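Student Project Report: Open Day at the Raltent Workshop, Stumbridge
Applied Technology, second-year group

Our group went to the March open day to find out whether a two-armed robot could take over table clearing in a school cafeteria. The flyer promised "kitchen-ready automation." Our cafeteria puts out 80 trays at first lunch, so we wanted to see how the arms coped with plain cutlery before believing any of it.

The visitor screen switched between the workspace view and a close view from the gripper. We spent more time on the second one. With the fingers open over a bare patch of the white surface, you get a fair idea of how little the machine has to go on when it comes down toward a table.
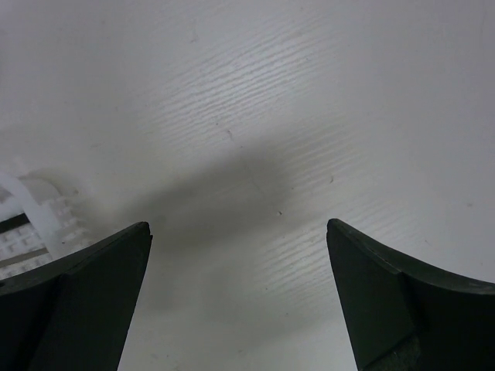
Plikov wrote in our shared notes that we were being too hard on it, and that a dishwasher looked like a silly idea once too. Fair enough, but a dishwasher doesn't need the forks spread out for it first. Ramanauskas added that 30 minutes is a short time to judge anything. We agree with that part.

The task set for the day was sorting utensils. A fork, a spoon, a table knife, a black chopstick and a couple of thinner pieces were laid out with space between them, all pointing more or less toward the back wall. The white slotted basket was under the right gripper, with a pair of tweezers in it. Our cutlery comes back in a heap, under napkins.

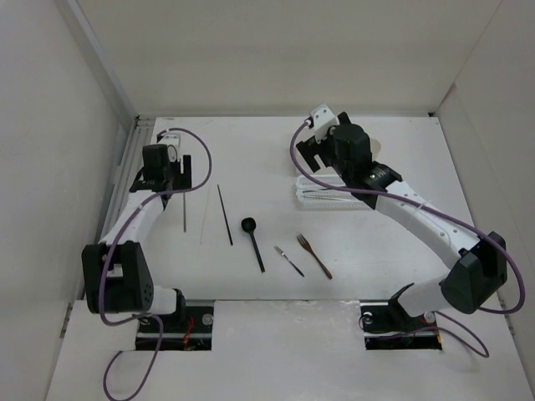
Student Project Reports, Issue 3

We asked what happens when two forks overlap and were told this was "on the list." We also asked about the pale skewer, which is hard to make out against the white tabletop even for a person. The answer was about lighting. The brochure claims 1000 practice runs but gives no success rate, so we left that figure out of our results.

Our recommendation is to keep the cafeteria plan on hold. We would go back if Raltent let visitors bring their own tray.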